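I've had a few messages asking which cookbook I've been using for noodles this winter. It's a small one called Camusport, by Ching-wen Pan. It's named after the harbour café where she used to cook. Short thread.

It has 46 recipes and 24 of them are soups. If you don't like broth this isn't the book for you.

The stock chapter is the best part. She gives one base stock and then tells you how to change it as you go through the week. I made it on the Sunday setting of my slow cooker, which is the long one, and it came out clear enough.

Her rule is 4 hours for chicken bones and no salt until the bowl. I'd always salted early. I've stopped.

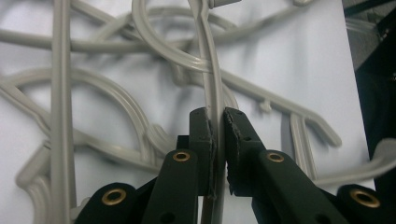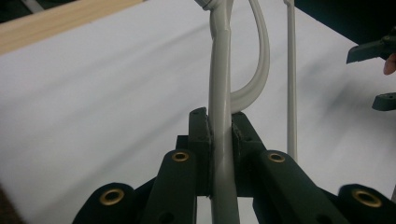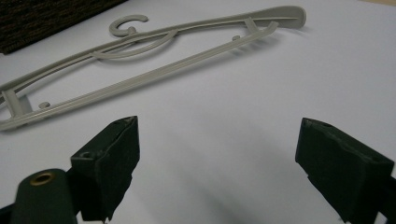
The smoked haddock noodles are the one I keep going back to. Haddock, leeks, white pepper, a spoon of miso. You add the fish off the heat and put the lid on. I've made it three times since the start of February.

Less keen on the dumplings. The dough was too dry both times and I had to add more water than she says -- could be my flour, but a friend had the same trouble with hers.

Ingredients are mostly easy. The pickled mustard greens I had to order. She says they keep for up to 3 weeks once opened, in a jar in the fridge.

The layout is a bit annoying. Methods run over the page, so you're turning back with wet hands to check amounts. The ribbon helps -- not much.

There are hardly any puddings. One ginger custard, one rice pudding with prunes. The custard didn't set for me. The rice pudding is good cold for breakfast.

Publisher is Trasodia, paperback only as far as I know. My copy came from the library first and then I bought one.

I'm doing the oxtail soup next. Will add it to the thread if it's any good.

Recent posts
Which miso I buy and how long it lasts
Gitero rice cooker after a year
Leek and potato pie, no bottom crust
Three soups for the freezer
Au bakery: the rye loaf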